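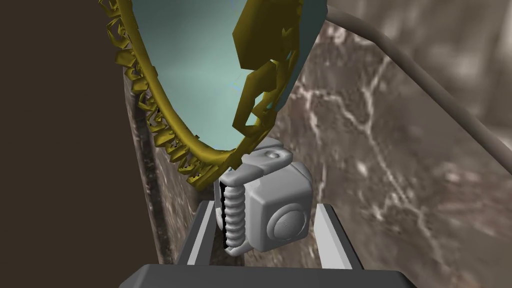
oval mirror, ornate gold frame with the leafy edge

Old gilt frames: clean, touch up, or leave alone?
Forum: Refinishing & Repair

bornora_attic wrote:
OK, I have completely fallen for old gilt frames and I need people to talk to! I bought five at an estate sale in December, all different sizes, and I've been reading everything I can find about gesso and gold leaf and bole (the red clay layer underneath, which I love, it makes the gold look so warm). My question is about the biggest one. It's dull and kind of brownish in the low spots. Do I clean it or is that the charm?

Frade_Lane wrote:
Leave the low spots! A lot of makers toned their frames on purpose so the carving would show. Scrub it all bright and it looks like a trophy.

hoklow77 wrote:
Disagree, at least partly. Toning is one thing and eighty years of fireplace soot is another. Get a soft dry brush and go over it slowly. You'll be amazed what comes off with no liquid at all.

bornora_attic wrote:
Dry brush, got it. What about a damp cloth after?

hoklow77 wrote:
NO. Sorry for the caps. Water gilding comes right off with water. My first frame went from gold to red in one swipe and I still feel sick thinking about it.

Rosário Paiva wrote:
Please test first, in a corner on the back edge, with a barely damp cotton swab. If you see gold on the cotton, it's water gilt and you stop. Oil gilding is much tougher. Bronze paint is a third possibility, and it turns greenish brown with age, so your "brownish" frame may be exactly that. I've been restoring frames in Arard for nine years and I still test every single one.

bornora_attic wrote:
Oh, I hadn't even thought of bronze paint! Can you put real leaf over it?

Rosário Paiva wrote:
You can, with a shellac layer between. It's a wonderful project for winter evenings.

Frade_Lane wrote:
Or enjoy it as it is. I have a bronze-painted one in my hallway and it's the thing guests always ask about. Not everything needs to be real gold.

hoklow77 wrote:
Fair, but the real stuff by candlelight is something else...

bornora_attic wrote:
Did the swab test, 2023-02-28, clean cotton, no gold on it at all! Ordering shellac and a practice book of leaf tonight. I'll start on the smallest frame and leave the big one for last.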